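Okay, robotics club thread, because I've been bouncing off the walls since the meeting and my roommate has heard enough.

For anyone new: we're a student club at Flitton, we meet in the evenings, and this term the whole group is doing one project in simulation. We named it Grullitz. There was a vote. I voted for something else and have made my peace with it.

The task sounds tiny. The arm has to pick up a small block, put it in a box with a hinged lid, and close the lid. A toddler can do it! We have been at it since the first week of term and I have never learned so much from a box.

Rania Nimri built the room. Table, walls, floor, the lot. She even hung a clock on the back wall, which does absolutely nothing for the physics and which I love with my whole heart.

Frida Juhl did the box. The lid was the hard part. Her first hinge had so little friction that any touch sent the lid swinging right over, and then it would jitter there forever like it had drunk too much coffee. She's on her sixth version now and it stays where you leave it.

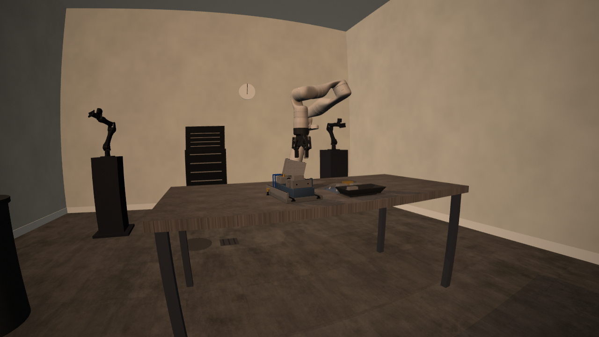 So, numbers! We ran 1,644 attempts overnight with the block starting in a slightly different spot every time. 1,304 of them ended with the block inside and the lid shut. I read that line in the log out loud and Oddur made me read it again.

I went through a bunch of the failures this morning with a very large tea. Most of them are the lid. The block goes in fine, then the arm comes around to push the lid, catches it too close to the hinge, and just sort of leans on it until the timer runs out.

There's also a smaller pile where the grip is a little off center and the block twists on the way up. Those are my fault, I wrote the grasp code. I have a fix half done and I'm itching to try it.

Oddur Sveinbjörnsson had the best idea of the night: stop aiming at one fixed point on the lid and pick the contact point from the lid's current angle. He sketched it on the back of a pizza receipt. The receipt is now taped inside the club notebook as official documentation.

We tried a quick version before they locked the building. 15 runs, lid shut in every one. Yes, I know 15 runs is nothing, please don't come for me, the long batch is going tonight!!

Something I wish I'd understood in September: save your random seeds. We had a gorgeous weird failure in week two where the block ended up standing on its corner, perfectly balanced, and we've never been able to get it back. Snædís still brings it up.

Speaking of Snædís Vestergaard, she rewrote our logging so each run gets its own folder with the settings saved next to the result. Took her one evening. Before that we were keeping notes in the group chat, between memes.

A couple of people asked what you need to know before joining. Some Python helps. If you've never touched it, come anyway, we pair everyone up for the first few weeks. I came in having written one program, and it printed my cat's name 57 times.

Next up is the demo in June. Guðlaug Mogensen, our advisor, wants us to start the block in places the arm has never practiced with, and to let visitors choose them. I'm thrilled and also slightly sick about this.

Going to finish that grasp fix now. Will post the overnight numbers under this one when they're in, good or bad.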